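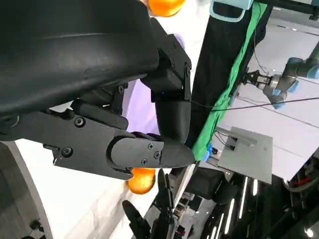
## Loose Finger Screws and Dropped Parts on a Bench Hand

Applies to small jointed robot hands used in a home or shared workshop for sorting, holding and light handling. Work through the sections in order. Most dropped objects trace back to the first two.

### The fault

On our bench the hand began dropping round objects in February. It closed on them normally, held for a second or two, then let them roll out sideways. The controller reported a completed grip each time and logged no error. A controller that reads motor position only will do this, as the motor did reach its target. The finger plate had shifted on its bracket.

The finger in the photo has two round screws in its base bracket and three small ones in the side panel of the fingertip. On this layout the base screws carry the side load. When one backs out, the plate pivots on the other and the tip lands off center. A pinch can look closed and still have very little force behind it.

### Before touching anything

1. Stop the program and wait for all motion to finish.
2. Switch off power at the supply. The stop button on many controllers holds the motors in place with current still applied.
3. Wait 7 minutes if the supply has no discharge indicator.
4. Support the arm if its brakes are not rated to hold the hand. Ours sags slightly.
5. If a second arm can reach the same table, power that one down too. An arm that is idle in one program may be called by another.

Step 5 was added after a pinched thumb. The hand under repair was off. Its neighbor was not, and it ran a scheduled homing move. No fracture, one lost nail.

### Checking the screws

- Hold the finger at the base plate and press the tip sideways with light pressure. Movement at the bracket means a loose base screw. Movement further out means the panel or the joint.
- Turn each screw clockwise with a driver that fits fully. Do not use a ball-end driver for the final turn; it rounds small heads.
- If a screw turns more than a quarter turn, remove it, clean the thread with alcohol, let it dry and refit with one small drop of removable threadlocker.
- Keep threadlocker away from plastic housings. Some grades crack them over several weeks.
- Mark each head and the plate with a single line of paint pen. A broken line shows movement at a glance.

Ilta removable-grade threadlocker has held here without trouble. The Vulach paste we used before it did not cure on plated screws, and the base screws were loose again after 201 cycles. Vernon Thibodeau found this by reading the paint lines, well before the drops came back.

### Cables

A cable that crosses the work area can be caught by a finger, or by the gripper of another arm. Signs of a snag are a finger that stops short in one wrist position only, or a joint that reads correctly at rest and drifts when the wrist turns.

- Move the wrist by hand through its full range, power off, and watch the cable the whole way.
- Leave enough slack for the widest wrist angle and no more.
- Tie to the arm – never to the moving part of a finger.
- Replace a cable with a flattened spot. Tape hides the damage and does not restore the conductor.

### Fabric near the hand

Cloth is easily drawn into open joints. Keep straps, loops and loose strips outside the swing of the wrist when the job does not call for them. If cloth does get caught, cut power first and open the finger by hand. Running the motor in reverse usually winds the threads tighter. Remove leftover fibers with tweezers, as a few strands around a pivot will raise motor current.

### Test after repair

Use a light ball. It cannot hide a poor grip the way a flat-sided block can.

1. Run at the lowest speed setting. Keep hands off the table.
2. Grip, lift, hold for 8 seconds, release.
3. Repeat with the wrist tilted steeply.
4. Check the paint lines.
5. Return to normal speed only when both positions hold.

Recheck the lines every 1,000 cycles. On the Mandent driver board the counter resets at power loss, so write the number down before switching off. The Magalhães board keeps it.

### Stop using the hand if

- a screw will not tighten or its thread has pulled
- the plate is bent, even slightly
- a finger moves when no command has been sent
- a motor housing smells burnt

Revised 30 July 2026: step 5 under "Before touching anything" and the note on Vulach paste.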